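Bench Talk > Manipulation > Papers and results
Thread: Drutum two-arm key ring result, do we buy it?

offset_bracket
23 Aug 2019
Drutum put out the writeup for their two-arm key handling work. Short version for people who don't want to read it: 902 demonstrations by hand, one policy trained on all of them, 171 test runs, and a headline claim that the thing "generalizes across keychains." I read it twice and I don't see where the second half of that sentence comes from. All the test runs were done at the Dencombe bench, same as the training data. What did it generalize to?

pavl_user8
I've been running the Pavliuk code on our own pair of arms since May, so I'm probably the friendly voice in this thread. Keys are hard. They're thin, they shine, they slide under each other. Getting two grippers to meet on something that small without one shoving the other out of the way is real work and I think you're being a bit quick.

offset_bracket
Didn't say it was easy. I said the claim is bigger than the test.

tornwasher
What counted as a success? I looked for a definition and found "key separated or transferred." Those are two different jobs. Handing a bunch of keys from one gripper to the other is a lot easier than working a split ring open.

pavl_user8
It's in the appendix, page 4. Transfer and separation are scored apart there. But yes, the front page lumps them together, and I wish it didn't.

tornwasher
Found it, thanks. So most of the good number is transfer. That's what I figured.

mill_and_file
Pulling two wrist camera shots from the writeup so we're all arguing about the same thing.

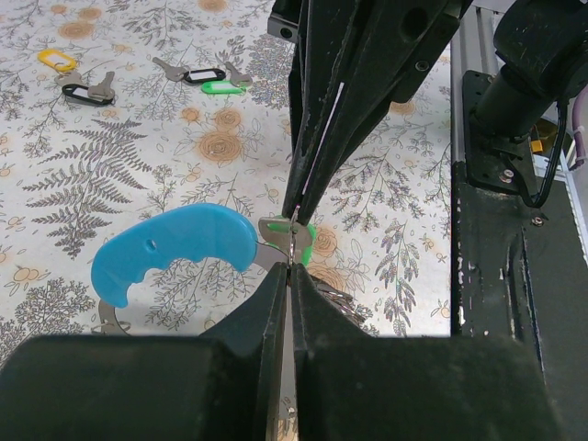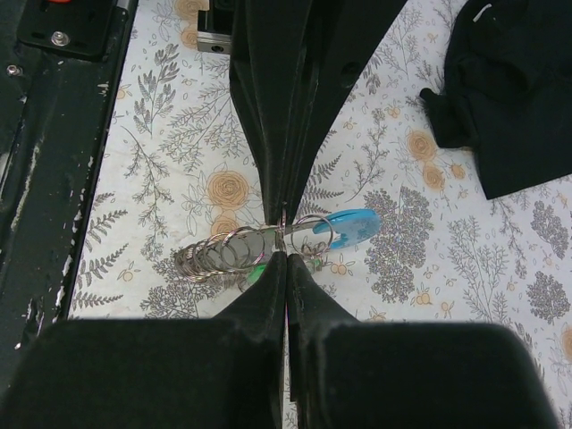
Wrist camera views, both with the gripper tips meeting over the patterned tablecloth. First: blue handle and a key. Second: split rings and a light blue tag.

mill_and_file
My problem is with how much the wrist camera can see at the moment that matters. Look at how much of the view the fingers take up. In the first one there's a bunch of keys half hidden behind the right finger. In the second there's a bit of green plastic mostly behind the left one. If the policy is deciding what to do from this camera, it's deciding with a good part of the job covered up.

pavl_user8
It has more than one camera, though.

mill_and_file
Sure, and they never ran it with one taken away. I'd want to see that before anyone tells me which view is doing the work.

quietservo
I'd argue the other side on the cloth. People always complain that these tests are done on a plain gray mat, and this is a busy print with ferns and roses all over it. Give them some credit for that.

offset_bracket
I'd give them credit if they'd changed it. A busy cloth you trained on is still the cloth you trained on. Swap it for a striped one and run the same test. That's an afternoon.

quietservo
Fair. Though "an afternoon" is what people say when it's someone else's bench.

tornwasher
Same goes for the tags. Yellow, green and blue plastic is easy to pick out by color. My own keys have no tags at all. Did anyone see a test with bare keys?

pavl_user8
No. Biltthorpe is supposed to be repeating it with their own objects and I'd guess that will include some without tags, but I haven't seen a plan.

offset_bracket
Then I'll wait for Biltthorpe. Until then I'd call this a decent transfer result on one table.

pavl_user8
I'd call it a good one. Our own transfer runs went from hopeless to usable with the same training recipe, and we have 8 kinds of small parts, none of them keys. That has to count for something.

mill_and_file
Post your numbers, then, with the failures left in. I'd read that before I'd read the Drutum paper again.

pavl_user8
Give me a couple of weeks. Half the logs are on the old machine.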